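Handout 2: Planning the Equipment Budget for a Home-Tasks Robot Cell
Course notes, Sachiko Yagi, October

Everyone wants to start with the robot, and I get it, I do too! But the robot quote is the line that takes care of itself. What I want you to practice this week is the rest of the sheet, where the fun (and most of the overspending) lives.

Start with tasks. Write down each job in plain words: straighten the pillows, handle a shirt on its hanger. Next to each, list what has to be in the room before anyone can try it. Bedding jobs need a bed, a fitted sheet, pillows and spare cases. If the robot needs more height, put a platform on the list too. Raw pine steps are a lovely cheap answer, and you can rebuild them in an afternoon when the height is wrong. 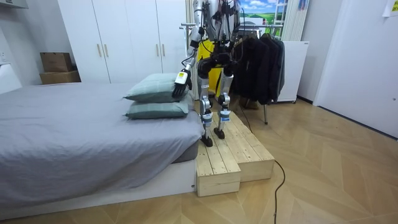

Now sort the list into three columns: buy once, buy again, borrow. Furniture goes in the first. Clothes, pillowcases and finger parts go in the second, and please be generous there. In the Kellside plan we work through in class, the group set aside $310 for soft goods and had used it up in 11 weeks. Their clothes rack, on the other hand, never needed a second thought.

Garment work deserves its own line. You want shirts in different cuts and colors, hangers of more than one kind, and a rail that stays put when something pulls on it - a wobbly one will eat your whole morning.

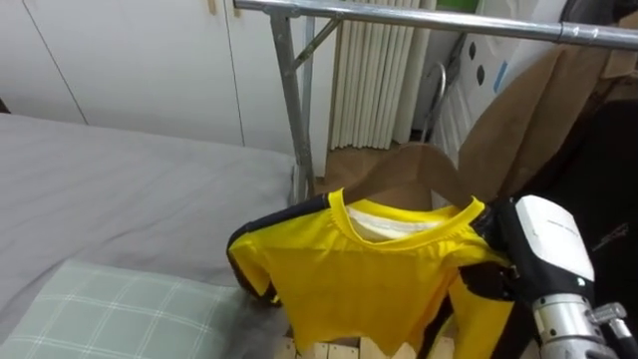
Fig. 2. Garment task: gripper at the shoulder of a yellow shirt on a wooden hanger.

Power and cables come next. Measure the run from the outlet to where the robot will stand, then measure again with the furniture in. The Clerncombe sheet has some $932 under "room," and nearly half of that is cable, floor covers and extra outlets. Great sheet, by the way, borrow its layout.

For next class
Read the Jornora and Bermúdez quotes in the course folder. They price the same arm support in two very different ways, and I can't wait to hear which you'd pick. Bring your three columns, filled in, with a total at the bottom of each. Pencil is fine.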